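Plamton's winter clothing swap moves to May, and I could not be happier

If you have been to the winter clothing swap in Plamton, you know the drill. It's January, it's freezing, and you are standing in line outside the Jiven Street hall holding two garbage bags full of sweaters while your fingers go numb. Well, this year they are moving the whole thing to May, and I think it's the best idea anyone in this town has had in ages!

The swap will run on a Thursday evening, doors at 5, in the same hall as before. The thinking is pretty simple. May is when most of us finally put the heavy stuff away, so that's when we find out what doesn't fit, what the kids have outgrown and what we never wore once. By January all of that is buried at the back of a closet (mine is, anyway) and you end up bringing whatever you can reach.

Last time the tables took in around 4,000 pieces, mostly kids' coats and snow pants, and I came home with a pair of boots I still wear to walk the dog. The rules haven't changed. Bring up to 12 clean items, get a ticket for each one, and take home the same number. Coats and jackets count as one item like everything else, which I've always thought was a great deal for anybody shopping for winter gear.
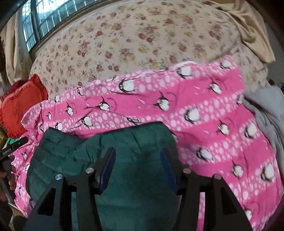
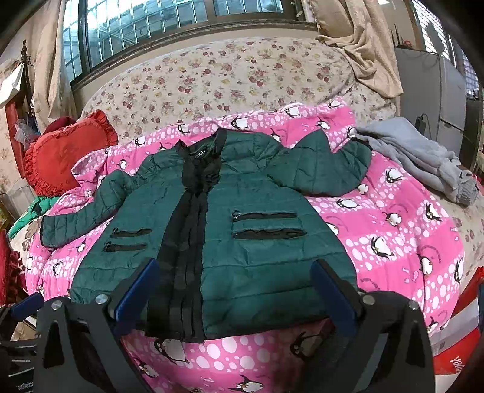

Reading time: 2 minutes

A few things are new this year. Mahmoud Cleaners on the corner is giving out 1,000 free paper garment tags, so you can write the size on each piece before you drop it off. Please do it! I spent half of last year's swap squinting at washed-out labels and holding pants up against strangers. Zippers need to work, pockets need to be empty, and anything with a missing button should have the tag marked so the next person knows what they're getting.

Bedding is also allowed for the first time, as long as it's washed and folded. Blankets and bedspreads are fine, pillows are not. I asked at the front desk about cushions and got a long pause and then a "maybe," so I'd call ahead on that one.

The other big change is the Clolliter bus, which will stop right outside the hall until the swap closes. Parking was a mess last time (I circled the block so often that I started waving at the same man on his porch), so I'm planning to ride. Strollers are welcome, and there's a rack by the door if you want to leave yours there while you look around.

Drop-off starts at noon that same day, at the side entrance. Whatever is left over at closing goes into storage for the school coat drive in the fall. I've already got one bag by my front door, and I'm still arguing with myself over a green parka.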